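About us

Wusus — small firm, two arms, a lot of keys 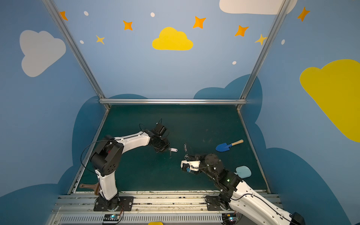

We gather examples for machines that learn by being shown. That's the short version and most days it's the only one we have time for. Somebody writes to us and says, we have a model, it's read everything and seen everything and it can't pick up a teaspoon. We say yes, heard that one before, how many teaspoons do you want.

Started in a rented unit behind a tile shop. Fabrice Lemaire had the arms, Yannick Le Goff had the van and the spreadsheet. First customer wanted towels folded. We folded towels for most of a spring and threw away nearly all of it, wrong light, wrong speed, one of us kept pausing halfway to think and the model learned to pause halfway too. Good lesson. Expensive one. We still have the towels.

What we do now

Small objects, two hands, close work. Handing over, sorting, hanging up, putting away, opening, passing something from left to right without dropping it. Keys and key rings, garden hand tools, scoops, brushes, kitchen bits, stationery. Things that dangle are our favourite and also the worst. A chain never hangs the same way twice so you can't fake it with a clever script, you have to sit down and do it again. And again.

A person drives the arms, every time. No recorded motion played back and sold as new. If it's in the set, someone did it.

Each attempt gets saved with the joint positions, the gripper opening, the camera views and a line of plain text saying what was being tried. Then a second person watches it and marks it: good, usable, failed, bin. Failed ones are kept if the customer wants them, and more of them want them than used to. A dropped key with a decent recovery is worth a lot. A dropped key with swearing on the audio is worth nothing, so we stopped recording audio.

The booths

We call them booths, they're really just a table with walls. Metal rail along the front, arms bolted to the rail, electronics underneath where you can reach them without crawling. Same bolt pattern on every one so an arm can be swapped over lunch.

The walls change. Customers kept telling us their model worked lovely in our unit and fell over in theirs, and when we looked into it the thing had more or less memorised our grey backdrop. So now there are painted ones. Clouds, stars, dots, some fairly ugly brickwork, one that's meant to be a kitchen. Yannick did the first few himself and we're told it shows. The table tops get changed as well, teal at the moment on the sky booth, and the lamps get moved between batches.

4 booths running as of August. 2 more being built, slowly, between paying work.

How a job goes

You tell us the task. We try it ourselves by hand first, real hands, and argue about where it starts and stops. This takes longer than anyone expects. "Put the keys away" — away where? Facing which way? Does it count if the ring is over the hook but the fob is stuck behind it?

Then a small batch, usually a day's worth. We send you that before anything else and we'd much rather you were rude about it then than at the end. You train on it or just look through it. Come back with changes.

Then the proper run. Objects get shuffled between attempts, start positions come off a printed sheet so nobody drifts into putting the trowel in the same comfy corner all afternoon. People do drift. We all do it. There's a sheet for that reason and there's someone who checks the sheet.

Handover is a drive or an upload, with notes. Notes are written by whoever did the work, so they vary. Some are two lines, some go on a bit. Read the long ones, they tend to be where the trouble is.

Names you might come across

Cindine is our booth kit — frame, rail, mounts, panels. We don't sell it on its own at the moment, please stop asking, we will when there's a manual.

Bitar is the software that records and does the checking queue. Built in house, looks it. It does one thing we're proud of, it won't let an operator mark their own attempts. It used to, and the pass rate was wonderful.

Skikel is the object library. 849 things in tubs, every one with a number and a photo and a weight, so if your set says object 212 you can ask us for its measurements a year later and get an answer. Mostly bought second hand or from garden centres and hardware shops at the end of the season. Worn handles, chipped paint, the odd bent key. New things all look alike and grip alike. If something breaks it's retired, the number isn't used again.

The people

Fabrice looks after the arms and the calibration. Trained as a watch repairer, then ten-odd years on packing lines, so he's patient with small screws and impatient with everything else. If an arm is off by a hair he'll hear it before the software does.

Yannick does customers, planning, invoices, paint. Best person to write to with a half formed idea. Worst person to ring before nine.

There are 6 operators. They're on the payroll, with holidays and sick pay, and they aren't paid per attempt. We tried paying per attempt for one month. The attempts got quick and sloppy and people got sore wrists, so that was the end of that. Driving shifts are two hours at most, then you swap to checking or resetting or going through the tubs. Most of them came from elsewhere — a florist, a dental technician, a lad who'd been doing bike repairs. You don't need to know about robots to start. You need steady hands and you need not to mind doing the same thing forty times slightly differently.

It takes a new operator a few weeks to get smooth. The first days you squeeze everything too hard, since you can't feel it through the controls, and then one afternoon you stop looking at the gripper and start looking at the object, and after that you're away. Those early attempts don't go to customers. We do keep them, they're handy for showing the next new person that everyone was bad once.

Things we get asked

Can you do large objects? No. Arms won't lift it and the booth's too small. A trowel is fine, a spade isn't.

Liquids? Not near the boards. Dry rice, dried beans, sand with a scoop, all fine. Sand only with notice beacuse of the cleaning up.

Can we send our own objects? Yes please. Send several of each if they can break. They go back to you at the end unless you say otherwise.

Can we send our own gripper? Sometimes. Talk to Fabrice first, send him the drawings, don't just post it.

Do you train the models? No. We've trained small ones to test whether a batch is any good, and that's as far as it goes. A batch that we can't learn anything from, you won't either, so it's worth the afternoon. But we're not going to tell you how to build yours.

Do you sell the same set to two customers? Only if it says so in the contract and both of you know. We have a few general sets that anyone can buy, mostly sorting and handing over, cheaper than having your own done.

Are people in the footage? No faces. Operators sit off to one side and the cameras look at the table. Now and again a hand comes in to untangle something, and those bits get cut or labelled, your choice.

How many attempts do we need? Depends, sorry. Fewer than you think for one task in one place, a lot more than you think once you move anything. Start with the small batch.

What we're bad at

Rush jobs. We can do them but the second checking suffers, and the second checking is most of what you're paying for. If you need it by the end of the week we'll probably say no.

Also the website. This page was last gone over between two batches and it's already out of date in places, the old photo of the unit has gone and the price list is comming back once we've agreed it.

Visiting

You're welcome to come and drive an arm, people usually stay longer than they meant to. Mornings are best, the booths are being reset from four and nobody can talk to you. Park round the back, not in front of the tile shop, they've been very good about it so far. Bring something small you'd like picked up.

Getting in touch

Write to Yannick for new work, Fabrice for anything with wires. Say what the object is, what you want done to it, and what your own setup looks like — a phone photo of your table does more than a page of spec. We answer within a couple of days. If we haven't, write again, it's got lost under something.

Operator jobs go up on this page when there are any. None open just now, though we keep letters and do go back to them when booth five is ready.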